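Pre-merge check, rack task in sim. Planner branch, 30th September.
Scene config: Vendell. Perception build: Fakau.

- [x] **Collision meshes loaded for rack and table.** Both present. The rack's mesh is finer than anything it will ever be asked to do.
- [x] **Joint limits match the controller file.** They do now. See July.
- [ ] **Grasp pose published before descent.** Two publishers on one topic, with two opinions. Left open.
- [x] **Wrist view and both table views render.**

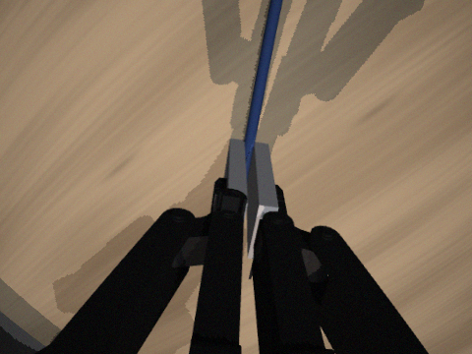
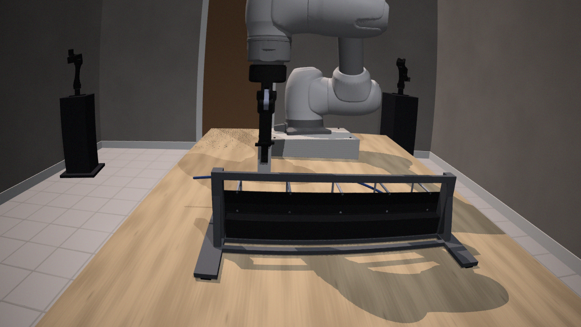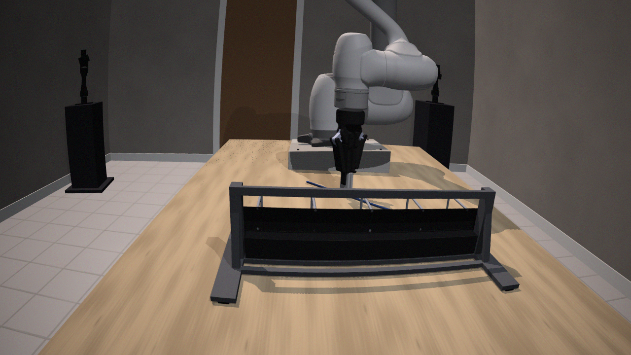 *R. Mahasneh*

- [x] **Shadows on in all views.** Keep them on. The pose estimator was tuned without them and has been far too confident ever since.
- [ ] **Blue rod segmented when the rack is in front of it.** In the two table views the mask comes back in pieces, and the tracker gives each piece its own ID. Generous, but no.
- [x] **Gripper-to-rack clearance logged.** Logged in meters, plotted in millimeters. I fixed the plot — the log belongs to Skelton.
- [ ] **Planner timeout respected.** Of 2,944 queries, 338 ran over. The branch notes call this "occasional."
- [x] **Stop command tested mid-plan.** Halts cleanly. Resuming is a separate ticket, and an old one.

Do not merge until the open boxes are closed. Editing the checklist does not close them; I keep a copy.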